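Siltar (bin picking method)

Siltar is a way of teaching a robot arm to take things out of small bins when it hasn't been told what the things are. It was put together by Stelios Rallis and Orysia Tymoshchuk at the Karagiannis lab, and I keep this page up because I used the method for most of a year and got tired of answering the same emails about it!

Background

Most bin picking systems I'd worked with before wanted a model of every part. Fine for bolts, hopeless for a rag. Stelios had been fighting with cloth and string on an older project called Naltetti, which tried to work out the full shape of whatever was in the bin before moving at all (slow, and it got very confused by anything with a loop in it). Siltar drops the shape step. The arm makes a short first touch, lifts a tiny bit, looks again, and then decides whether to carry on or let go and try somewhere else.

How it works

A person first guides the arm through 32 picks by hand. Those get cut into two parts, the approach and the "test lift," and each part is learned on its own. Orysia's idea was to score the test lift by how much the rest of the bin changes -- if everything moves at once, you've probably grabbed something tangled. I thought that was far too simple when she first drew it for me, and I was wrong.

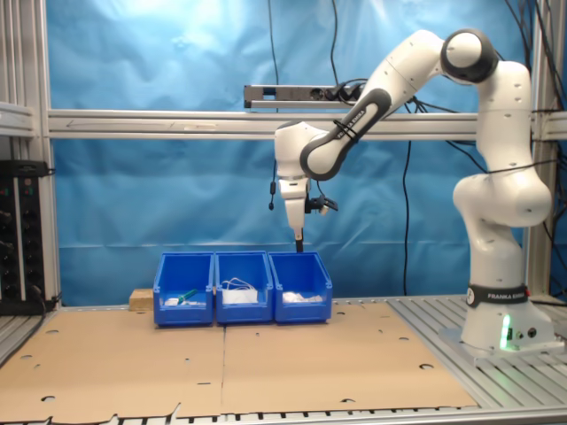
Franka Emika arm over the three blue bins, with the middle bin holding a white bundle and cord.

The bins matter more than you'd think. We used open-fronted ones with a sloped lip, and the method as written assumes the arm comes in from straight above. Emrys Gethin tried a slanted approach in August and had to redo all his hand-guided picks, so plan for that if you want to change it.

Results

In the main test the arm got 33 tries at mixed soft items and failed on 8 of them. Naltetti, given the same items, failed on more than half. Only 2 of the Siltar failures were drops during the carry; the others were cases where it kept testing and letting go until the time limit ran out. I'd call that a fair result for so few hand-guided picks, though Chrysoula Pappas has argued (and I mostly agree) that the time limit was a bit generous.

Known problems

Very flat items are still bad. So is anything that springs back after the test lift, because the score reads that as a tangle. Stavros Andreadis has a version called Lalatine that waits a moment before taking the second look, and it seems to help with springy stuff, but I haven't run it myself yet.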